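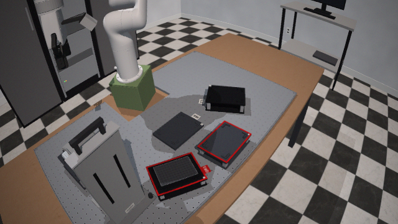
The simulated Hallham bench, with the arm on its green pedestal and a gridded well plate in a red-edged holder.

Ritbridge opens its practice bench to people who have never driven a robot

NUSTCOMBE, March – Ritbridge has released Jabłońska, a program that lets laboratory staff teach a robot arm a job by doing the job themselves, at a distance, on a bench that does not exist.

The bench is a simulated copy of one at the company's Hallham site, down to the breadboard and the chequered floor, which several staff had hoped would be left out. A user sits at an ordinary desk, takes hold of a hand controller and steers the arm through a task such as carrying a well plate from a holder to an instrument. Jabłońska records every movement, including the ones the user would prefer it didn't.

During trials, 53 people from Ritbridge and its customers recorded 851 demonstrations. Most had no robotics training. The median newcomer needed 35 minutes of practice before completing a plate transfer without dropping it, and 2 people managed it first time and have been difficult to talk to since.

Recordings can be replayed, trimmed or thrown away before they are used for training. Users may also switch to hand guiding, in which a real arm is pushed through the motion and the simulated one copies it. Ritbridge recommends starting on screen, where a dropped plate costs nothing and the floor cleans itself.

"We used to write down how to move a plate, and it ran to nine pages," said a Ritbridge spokesperson. "Then we watched the people who do it all day and found they hadn't read any of them."

Jabłońska is available now to existing customers, with a version for teaching laboratories to follow in September. Demonstrations can be booked through the Nustcombe office, which answers the telephone until 4 pm.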